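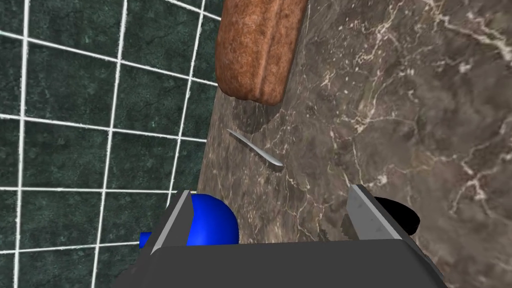
12/2/23. Hall check before doors, Fastby winter wargames day. Checked by Laiba Baloch.

## Tables and terrain

- [x] Table legs locked. Table 2 wobbled, so I swapped it with the spare from the store room.
- [x] Terrain boards clipped together. The Billulley river board has a raised corner. Taped, but it needs glue before February.
- [x] Hill edges and wire fences checked for sharp ends. Two fence sections pulled and put in the repair box.
- [ ] Basum ruins set: one tower still sheds resin chips. Keep off the tables.
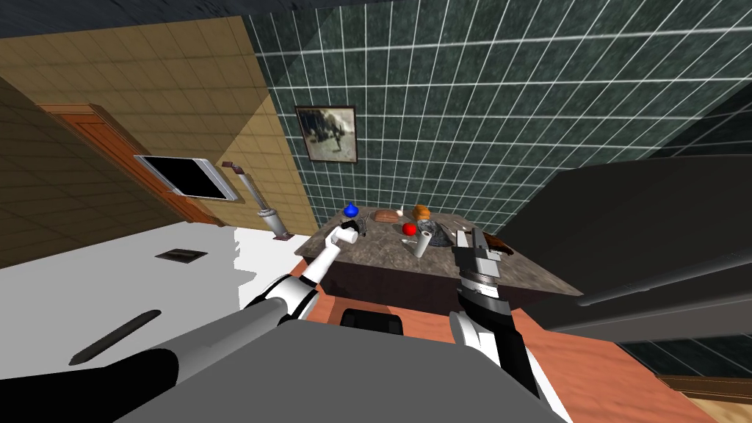 ## Floor and exits

- [x] Both fire doors open fully from inside.
- [x] Army cases under tables, not in the aisles. Had to ask the Zerouali players twice.
- [x] Head count limit posted at the door: 116.
- [ ] Extension cord by the painting corner needs a cover strip. Taped for today.

## Paint and glue

- [x] Spray primer outside only. Sign is up.
- [x] Super glue and knives kept at the painting corner.
- [ ] First aid box is low on small bandages. Laiba to restock.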